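Laboratory Diary, Cestdale Annex
Bimanual Packing Station, December

142 views | 3 comments | 5 shares

The morning was given over to the fault that stopped the station yesterday evening. I record the circumstances in full, as the notes left on the shared drive were brief and two of them disagreed with each other.

The station was running the packing task under the Triltum controller, version as installed last month, with no change to the arm firmware. At 4:40 p.m. the right arm ceased to follow its commanded path and continued to close toward the left gripper after the hold instruction had been issued. The two grippers made contact. The left arm registered the load and stopped as intended. The right arm did not, and it went on pressing until Mr. Wieser used the emergency stop. No one was within reach of the arms and there was no injury. One finger pad was scored along its edge and has been replaced.

Mr. Wieser's written statement gives the interval between contact and the stop as five seconds. The log supports him. Five seconds is too long, and I have said so in the incident form. The force limit on the right side should have ended the motion well before a person had to act.

I arrived at 7:30 a.m. and found the station locked out and tagged, in accordance with procedure. Dr. Sekiguchi joined me at 8:15. We agreed to leave the task layout as it was, plastic and carton included, and to repeat the approach at reduced speed with the Cillex safety relay placed in line and tested first. The relay was tripped by hand before each attempt and dropped power to both arms every time.

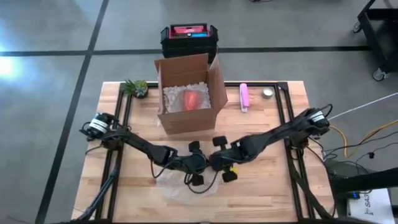
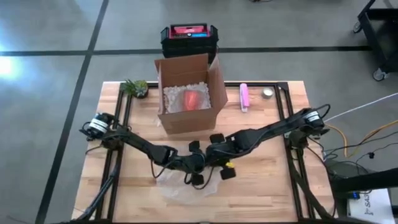

Both arms over the plastic, open carton at the rear of the table.

The fault did not appear in the first hour. We ran the approach at one quarter speed and then at one half, and both sides held on instruction. Dr. Sekiguchi was of the opinion that speed was not the cause and proposed that we examine the timing of the messages instead. I was less certain, but the half-speed results gave me no grounds to object.

On attempt 76, at 11:05 a.m., the right arm ignored the hold. The relay cut power and the arm stopped without contact. The controller log for that attempt shows that the hold was sent and acknowledged. It also shows that the acknowledgment came from the Kobori interface board and not from the arm itself. The board had accepted the message and placed it behind a backlog of position updates, where it waited its turn. The arm was therefore obeying old instructions in good order while the controller believed it to be at rest.

I consider this the most serious part of the matter. A lost message would have raised an alarm within the second. A message acknowledged and then delayed raised none, and the status panel showed green on both sides throughout. The same reading was on the panel yesterday evening when Mr. Wieser looked at it, and he was right to trust his eyes over the display. I have asked that this be stated in the report, as the first draft suggested he had been slow to respond.

The force limit failed for a related reason. The load readings from the right arm pass through the same board and were held in the same queue. The left arm is served by an older board with no queue of this kind, and this accounts for the difference in behavior between the two sides. We had taken that difference as evidence of a mechanical fault and spent part of last night on the right shoulder joint - time that was not well used.

Decisions taken before lunch:

The station will not run unattended, or at full speed, until stop and hold messages bypass the queue.

The relay stays in line permanently. It was listed as optional in our own installation plan, and I signed that plan.

The status panel is to report what the arm confirms. Acknowledgments from the board are to be shown separately or left off.

Dr. Sekiguchi will write to the supplier this afternoon with both logs attached. I have requested that the second station be checked for the same board before it is powered again. It was idle yesterday, and it is to remain so.

In the afternoon I completed the incident form and returned the lockout key to the cabinet at 3:50 p.m. The replacement finger pad sits slightly proud of the old one and will need to be measured again before any grasp results are compared with those of last month. Mr. Wieser has asked whether the 75 clean attempts may be kept for the timing study. I have no objection, provided that they are marked as reduced speed.

Recent entries
Relay wiring for the Cestdale stations
Finger pad wear, second inspection
Triltum controller: installation notes
Revised lockout procedure for the annex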